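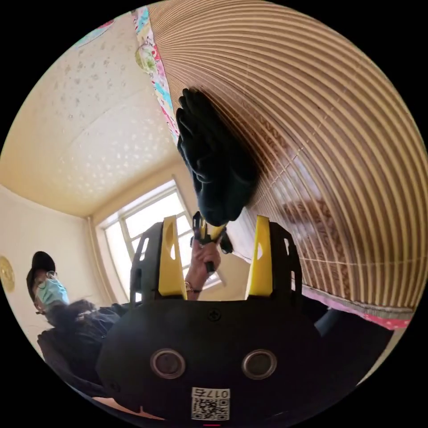 What does a warehouse do for a shop that the shop cannot do for itself? It keeps goods during the time between the day they are made and the day somebody wants to buy them, and it does this in a place where space costs less than on the shopping street.

Contents | Previous chapter | Next chapter | Glossary | Index

Chapter 6: Storage and the Cost of Waiting
By the Limasa Course Writing Group. Revised in November

In Chapter 5 we followed goods on the road. In the present chapter the goods stand still. Many students believe that goods which stand still cost nothing, as the truck is already paid and the driver has gone home. A business pays for waiting goods every day. It pays rent, light, insurance and wages, and it also pays in a less visible way, through the money that was used to buy the goods and is not free for another use.

We call the sum of these payments the holding cost. It is usually given for one unit and for one year. Students should be careful with the period, as some companies write their holding cost by the month, and a comparison between the two gives a wrong picture.

6.1 A small case: the Celier store

Celier is a shop for kitchen goods in a town of medium size. It sells, among many other articles, a glass jar with a lid. In one year it sells 2000 of these jars. The supplier, Tijani, delivers on any Tuesday, but it asks the same delivery fee for a small order as for a large one.

The owner of the shop has therefore two wishes which pull against each other. She would like to order seldom, so that the fee is paid only a few times. She would also like to order little at a time, so that the back room stays free and her money is not tied up in jars. At present she orders 100 jars each time, which means 20 deliveries in the year. This quantity was chosen by the former owner, and it was never calculated.

Last spring the back room held 367 jars after several slow weeks. The regular order had continued although the sales had become weaker — a common mistake when orders are placed by the calendar and the stock is not checked. Before you continue, write down which costs went up for the shop during these weeks and which stayed the same.

6.2 Two kinds of stock

The stock of a shop has two parts. The first is cycle stock, which goes down as customers buy and goes up again when a delivery arrives. The second is safety stock. It is kept for the case that the truck is late or that the demand is higher than expected, and in a normal week it is not touched.

The difference matters when a manager wants to reduce the stock. Cycle stock becomes smaller when orders are smaller and more frequent. Safety stock becomes smaller when the supplier is more reliable or when the forecast is better. A manager who simply cuts both by the same share will often find empty shelves soon after.

The wholesaler Rulell, which we will meet again in Chapter 8, reports the two parts on separate lines. Celier does not separate them, and in Section 6.3 we will do this work for the jars, starting with the delivery fee.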